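Dedanance Open Day Recordings: Data Card

Summary

This collection contains the manipulation recordings made at the February open day of the Dedanance laboratory. Visitors were invited to carry out short kitchen tasks with a hand-held gripper, under staff supervision, and the resulting recordings were kept with their consent. The collection is maintained by Kaisu Ojala. Questions about access should be addressed to Jozef Hendriks.

Background

The open day was held on a Tuesday and ran from 10 a.m. to 4 p.m. Guests were received in groups and given a short introduction to the laboratory's work on household robots. Each group then moved to the demonstration area, where the hand-held tool was explained and tried out. The same tool is used by staff in regular collection work, and no changes were made to it for the event.

Setup

The demonstration area had 2 stations, named Koster and Fillent. Koster was used for cookware tasks and Fillent for folding and sorting. This release covers Koster only. The Fillent recordings are still under review and will be issued separately.

Tasks at Koster were performed on a round tabletop with a gray fabric backdrop. The cookware consisted of a stainless steel pot with a black handle, used with an induction cooktop. Fiducial markers on the gripper plate support calibration and should not be masked or cropped during preprocessing.

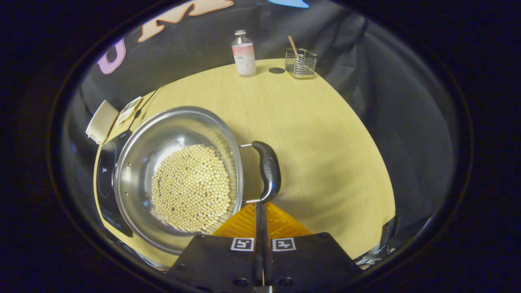
Each visitor received one practice attempt before recording began. Practice attempts are not included. A staff member stood beside the table throughout and ended the attempt if the visitor asked to stop. Visitors under 16 took part only with a parent or guardian present, and their recordings have been left out of the release.

Contents

The release is organized in 16 folders, one for each visitor group. Every folder holds the recordings, a task sheet and a short text file with staff notes. File names follow the Brulivari naming scheme, version 2, which is also used for the laboratory's earlier collections. Sound was removed before release.

Known limitations

Most participants had never used a gripper before. Grasps are often slow, and many attempts include pauses or a second approach to the handle. These have been kept in full. The camera view is circular with dark corners, and users who need a rectangular image should apply their own crop. Small objects at the back of the table were not tracked and carry no labels.

Permitted use

The recordings may be used for research and teaching. Users may not attempt to identify any visitor. Copies may be shared within a research group, but requests from other groups should be sent to Jozef Hendriks.

Corrections

Errors in the task sheets should be reported to Kaisu Ojala with the folder name and file name. Corrections are entered in the change log at the next release.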